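Will a Robot Ever Do My Dishes? I Went to Find Out

By Yanti Tuhumury

I have a sink full of plates at home, and I'd like that on the record before I start being fair to anybody. When my editor asked if I wanted to spend a day at Hullholm watching robots try to do chores, I said yes before she got to the part about the drive. 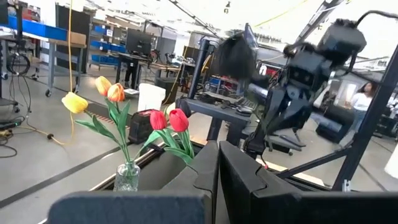
Hullholm is a small outfit on the edge of Siscombe, in a building that used to be a carpet warehouse, and the folks there have spent two years on the kind of job most of us do while thinking about something else. Moving a vase so you can wipe under it. Folding a dish towel. Getting the lid back on the right tub. They call the project Gallstead, after the street where one of the founders grew up, and it has its own list of chores taped inside a cupboard door. Twenty of them, ranked by how much people hate doing them. (Scrubbing the oven won. I didn't vote, but I would have.)

I got there on a Thursday a little before nine, and Kekeli Fiadzo handed me a coffee and told me not to get my hopes up. She runs the day-to-day testing and she is very good at not getting anyone's hopes up.

"People see a video of an arm doing one thing nicely and they think it can clean a house," she told me. "It can do that one thing, in that one spot, with that light. Move the lamp and we're back to Monday."

Flowers, she said, are a nightmare. I had figured a vase of fake tulips would be the easy end of the list, since you can't wilt them and they don't mind being grabbed. But think about what you do when you move one! You look past the leaves, you find the glass, you slide your fingers in underneath all that green stuff and you squeeze just hard enough. Clear glass is hard for cameras to begin with. Then the leaves get in the way, and they bend, and every time they bend the whole thing is a slightly different shape. I've been moving vases since I was five and I never once gave myself credit for it.

Hemant Malhotra, who writes a lot of the software, keeps a log of every try. The week before I came, the team had put the arms through 2,317 attempts at the whole list, and he let me scroll through it on his screen. Of those, 451 needed a person to step in. I thought that sounded pretty great, honest to goodness, and said so. He made a face.

"Would you keep a dishwasher that called you over every fifth load?"

Well, no. Although my current one is close.

The other thing the log won't tell you unless you ask is how slow it all is. A towel that takes me a few seconds took the arm long enough that I finished a granola bar and read the back of the wrapper. Vinh Trình, the newest person on the team, came over from a restaurant kitchen (he still ties his apron strings in front when he's thinking, apron or no apron) and he finds the speed funnier than anyone. He told me a dishwasher on a Saturday night would be fired by the second rack. He also told me he'd have given a month's pay for something that could scrape sheet pans at one in the morning, slow or not, as long as it kept going while he went home.

And I think he's onto the part that gets skipped when we talk about robot butlers. The places that want this stuff soonest aren't houses. I called Prajapati, a gift-basket company a couple of towns over, where Hemant Semwal manages the packing floor (yes, two Hemants in one story, I checked my notes too). He would like a machine that can set a bottle in a basket without knocking over the cookies. Same bench, same lights, same baskets all through December. He doesn't care if it can find his kitchen. He's tried a couple of arms and sent both back, mostly over ribbon, but he expects to try another one next year and he didn't sound like a man joking.

For homes, Fiadzo wouldn't give me a date. I pushed. I pushed again over lunch. The closest I got was that she'd trust one to clear a table in some 20 percent of the kitchens she's been in, and mine, when I showed her a picture on my phone, was not in that group. Too many mugs on hooks, apparently. And what was that thing by the stove? (It's a colander.)

I drove home with the radio off, thinking about my fingers. The plates were still in the sink. I moved the flowers, wiped under them, put them back, and ran the hot water.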